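Pelimcombe sim cell, pre-run checklist with my comments
Walked through 16th September. Arm: Alemayehu, two-finger gripper, wrist view on.

I do this list before every batch of household pick runs, and I type the comments as I go, so please forgive the rambling! OK means OK, FIX means no runs until it's sorted, WATCH means run but keep an eye on it.

1. Emergency stop wired into the sim controls: OK
Yes, I press it in simulation too. The same button stops the real arm at Grillumham and I want everybody's hand to know where it is.

2. Speed cap near surfaces: OK
Set to 80 percent of the house limit. Somebody had it at full in February and I'm still a bit grumpy about that.

3. Clearance at counter edges: WATCH

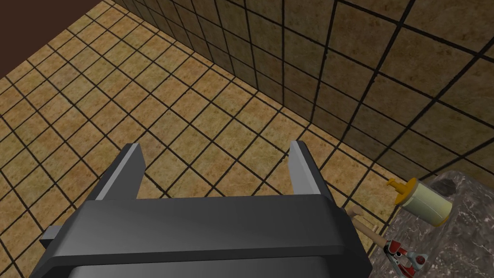
Our rule is that the fingers don't go down beside a counter until the planner has a clearance figure for both of them, and I'm strict about the outside finger (the one you forget). The log gave me a figure for each, so fine, no complaint there. What I'd watch is the right finger, which is the one nearest the marble counter, with that wooden handle right next to it and the cream container with the yellow cap lying a little farther over. A rounded thing on its side can roll if you brush it, so I've asked for the slow approach on that whole corner. Also, check that the handle is in the collision list as its own shape. Ours was missing two builds ago!

4. Collision meshes match what's drawn: FIX
Poletti's mesh checker went through 3,616 shapes and flagged 1,206 of them, mostly for being simpler than the drawn version. Simple is fine by me if the collision shape is the bigger of the two. If it's smaller, the fingers can pass through something you can see, and then the contact numbers are junk. Sort the list by size difference and start at the top.

5. Grip force limit set per object: OK
Thin stems and necks get the low limit, always. I don't care how sturdy the thing looks on screen. 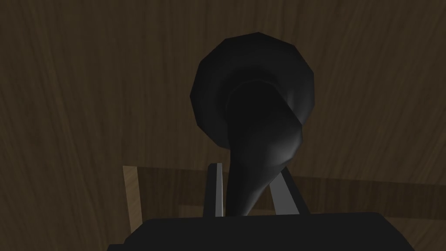
And please type the limit in by hand for anything new, then have a second person read it back to you. The default is meant for boxes. I've seen people copy the last object's number over because they were hungry and it was nearly lunch (fine, it was me, once).

6. Release check before retreat: WATCH
Fingers fully open, then wait, then back off. The wait can be up to 5 seconds and it feels like forever, but leave it alone. One script still skips it on retries and I've left a note in the tracker.

7. Logs saving to the shared drive: OK
Checked the newest folder, opened a file, it had stuff in it. Do open one, don't just look at the folder name.

8. Floor and wall contact alarms: OK
Tripped both on purpose, both came up on the console. The floor one is still much too quiet for my taste.

Still open: item 4. I'll rerun the checker once the new meshes are in and add the result under this list.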